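Chapter 4
Reading a Play by Its Entrances

Most students meet a play first as words on a page, and most of them read it the way they read a novel. They follow what is said and skip over the lines in italics. This chapter asks you to do the opposite for a while. We will look at who comes on, who goes off, and who is left standing there when the talking stops.

Early printed plays give us very little help with staging. A typical text might supply the word "Enter" and a name, and leave the rest to the company. Sometimes an exit is missing altogether, and a character who has finished speaking in one scene turns up somewhere else in the next. Editors have to decide when that person left. Their decisions are usually printed in square brackets, and you should get used to noticing them.

Our main text is The Steward of Mindale, a comedy in five acts. We use the Hinrichs edition, which numbers its stage directions separately from the dialogue. There are 152 of them. Of these, 61 are entrances and 71 are exits; the remainder deal with props, music and offstage noise. The difference between the first two figures comes from group entrances, where several people arrive under one direction and leave one at a time.

Elfriede Wiegand, whose study of the play is discussed in section 4.3, was the first to treat this pattern as part of the plot. She pointed out that Ornudier, the steward, is on stage for nearly all of Act 2 but speaks in only two short stretches. A reader forgets he is there. An audience at Fledmont, where the play was first given, could not have forgotten – he was in front of them the whole time, hearing everything. When he repeats the widow's words in Act 3, readers often call it a coincidence.

The same method works for tragedy, although the effect is different. A silent figure in a comedy is usually storing up information. In a tragedy he is more often a witness who will fail to act.

Before going on to section 4.1, read Act 2 once at normal speed. Then go through it again with a sheet of paper and write down the names of everyone on stage at the start of each page. Keep the sheet, as you will need it for the exercises on page 96.

Key terms in this chapter: cue, massed entry, implied direction, cleared stage, silent part.
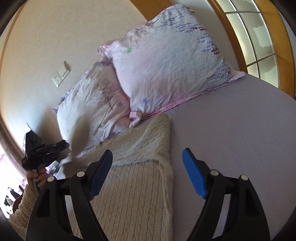
Page last modified: 10/05/2020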